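卓上アームの作業セル、手入れの小ワザ(効くものと、効かないもの)

2023年8月6日更新

「アルミフレームで囲えば精度が出る」という話をよく見かけますが、私はあまり信じていません。囲いはほこり除けと目隠しにはなります。精度を決めるのは、アームの根元の板とレールの締まり具合のほうです。双腕の卓上セルを自分で組んで3回ばらした人間の意見なので、そのつもりで読んでください。

■根元のネジ
増し締めは対角に、少しずつ。一本だけ最初に締め切ると板がわずかに浮きます。浮いたまま使うと、腕を伸ばしたときだけ先端がずれるという、いちばん面倒な症状が出ます。ネジ止め剤は中強度で十分。高強度を塗って六角穴をなめた話は、Győriの貸し工房で嫌というほど聞きました。

■溝付きレール
溝には切りくずが溜まります。エアで吹けという記事が多いのですが、吹いたゴミは関節のほうへ飛びます。私は古い歯ブラシと掃除機の細ノズルです。Fositzの専用クリーナーも使ってみましたが、1000円の価値があるかは疑問。中性洗剤を薄めて固く絞った布で、私には違いがわかりませんでした。

■ケーブルの逃がし
コルゲート管は短く留めるほど見た目がすっきりします。そして断線します。手首の手前で一度大きく輪を作り、全関節を端から端まで手で動かして、どこも突っ張らないことを見てから結束バンドを締める。バンドの余りは面一で切ること。斜めに残すと袖が裂けます。

■壁の柄
無地の白がいちばん、と言い切る人がいます。カメラで位置を拾うなら確かに無難でしょう。ただ、うちでは壁紙を替えても失敗の数は変わりませんでした。効いたのは照明の位置です。柄を疑う前に、天板の反射を疑ってください。つやのある石目調の天板は、角度しだいで部品よりよく光ります。

■グリッパーの指先
「400時間ごとに交換」という目安を真に受ける必要はありません。月に一度、指を閉じて紙を挟み、左右で抜ける力が同じかを試します。片側だけするりと抜けるなら、先に疑うのは平行のほう。ゴムを替えるのは平行を直してからです。清掃は無水エタノールを布に含ませて。直接吹きかけるのは感心しません。

■両腕の先を寄せて確認する
片腕ずつ調整して合格でも、二本を近づけると合わないことがあります。細い部品をつまみ、立てたペグの真上で止めて、反対の腕も寄せてみる。ここで手首の上の金具どうしの間隔も見ておきます。

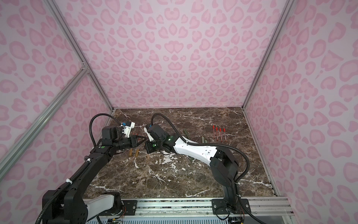 写真:Jerome Tolentino/Garnska工作ノート

確認のときは、使わない部品を脇へ寄せておきます。細長い物は向きをそろえて並べると、一本倒れたときにすぐ気づきます。凝った治具を勧める人もいますが、月一の点検なら手で並べれば足ります。

ケーブルの輪は、腕を寄せた姿勢でもう一度見てください。伸ばした姿勢では余裕があっても、肩の脇へ張り出して壁をこすることがあります。こすれ跡に気づいたら、バンドを一つ緩めて張り出しの向きを変えます。

■記録
締めた日と箇所だけ、マスキングテープに書いてフレームの外側に貼ります。アプリは三日で開かなくなりました。

なお、前回の記事に「根元の板にゴムシートを挟むと静かになる」というコメントをStullvilleのCaroline Nyamweyaさんからいただきました。試したところ音は確かに減りましたが、先端の揺れが増えたので外しました。静かさを優先する方はどうぞ。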